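Print this page | E-mail this tip

Checkered Cloths Make the Best Craft Table

I love a checkered tablecloth for kids' craft time, and I will tell anybody who stands still long enough! The squares are a ready-made grid. Line up a box flap along a row and you can see right away if your fold is crooked (mine usually is). Tape comes off a smooth wipe-clean cloth nicely if you peel it slow and low.

Foam blocks are wonderful on it too. They're quiet, they don't dent anything, and a quick swish in soapy water cleans them up. Squeeze them in a towel and stand them on a rack overnight. Stack big to small, and let the little ones do the top block themselves.
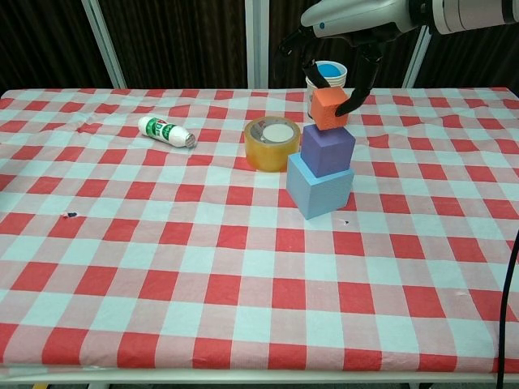 Keep your packing tape lying flat so it can't roll off the table, and fold the loose end under before you put it down. You'll thank yourself next time!

Mervyn Crabtree, Vandomville

Print | E-mail to a friend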